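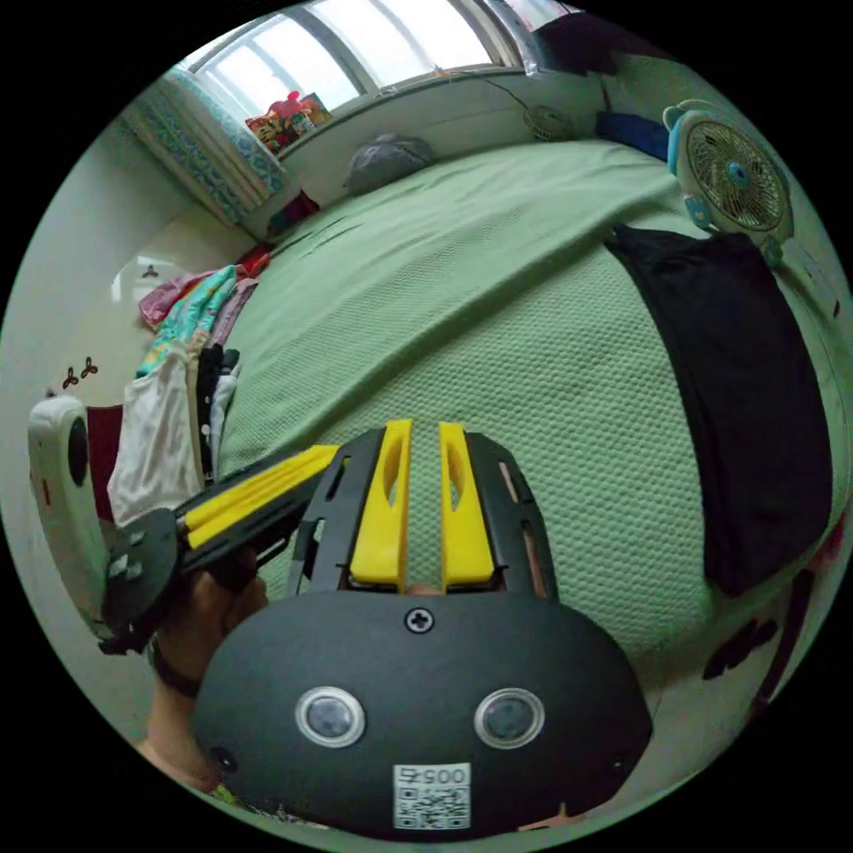

Writing About Meatless Food, Session 2: The Restaurant Post

Fergus Dalgleish
Handout to go with tonight's talk. Bring it back next time, we'll be marking it up.

Last session we did recipes, and I got carried away on headnotes and ran over, sorry! Tonight is restaurants. I've been posting about vegetarian meals since before I could cook any of them well, and restaurant posts are still the ones I find hardest and like best.

Before you go

Read the menu online, then don't trust it. Menus on websites get old. I once built an entire post in my head around a smoked eggplant dish at Drestell, and when I got there it had been gone since July (the soup was great, and the post was about the soup). Call if you need to know something for certain — whether the broth is vegetable, whether there's fish sauce in the dressing, whether the beans have lard in them. Call in the middle of the afternoon, around 3, when somebody in the kitchen might have a minute to talk.

The words to use on the phone: "Is the stock made with meat or fish?" Don't ask "Is it vegetarian?" Plenty of kind people will say yes to that and mean there are no chunks of chicken.

At the table

Order the thing you'd be sad to miss, plus one plain thing. A side of greens or a bowl of rice tells me a lot about a kitchen. Haiyan Wei, who took this class last year, always orders the house pickles, and her posts are full of terrific little paragraphs about cabbage.

Take notes while the food is warm. Mine look like this, copied straight off my phone from lunch at Liang:

tofu skin, chewy at edges, soft middle
black vinegar up front, then sugar
too much oil at bottom of bowl, ate it anyway
tea refilled without asking
couple next to me arguing about a couch

Most of that never got into the post. The couch did.

If you eat with friends, write down who said what. Baoshan Kang once described a lentil loaf as "a very polite brick" and I've been stealing from him ever since (with credit, which you should also give).

Writing it

Aim for 800 words or fewer. Your first draft will be longer, and that's fine. Then look at your first 200 words and ask where the food is. If you're still parking the car, cut down to the first bite and see whether anything breaks. Usually I can get rid of the whole drive over and keep one sentence about the rain.

Go easy on "delicious." Also "amazing," "to die for" and, my own worst habit, "hearty." Try these questions when you get stuck:

What did it feel like to bite?
What did you taste second?
Did you finish it? Did you want to?
What would you have put on it at home?

Here's a before and after from Haiyan Wan, used with her permission.

Before: "The mushroom dumplings were amazing and super flavorful and I would definitely order them again."

After: "The dumplings came out so hot that I had to put the first one down. Mushroom, mostly, with a lot of white pepper and a wrapper that held on to the fork. I ordered another plate before I was done with the first."

See how the second one doesn't need to tell us she liked them?

Being fair

One visit is one visit, so say so. If something was bad, describe it and move on. I don't post about a place in its first couple of weeks, though Baoshan Lu disagrees with me strongly and he'll be here after the break to argue his side. If a place gave you free food, put that at the top of the post, in plain words, where people will read it.

And please be careful with "vegan." If you didn't ask about the butter, write "no meat that I could see" and leave it there. Somebody is going to order off your post.

The boring box at the bottom

Address, hours, how many meatless mains are on the menu, price of what you ate, step at the door or no step. I forgot the step for years until a reader wrote in, and now it's on every post.

For next time

Write 100 words on something you ate this week with no adjectives for taste. It's horrible, you'll enjoy it! Then a full draft on any place in town. If you can't get out to eat, the lunch counter at Plavik counts, and so does the food cart outside the Prindex building. Print a copy, double spaced, and leave your name off so we can swap.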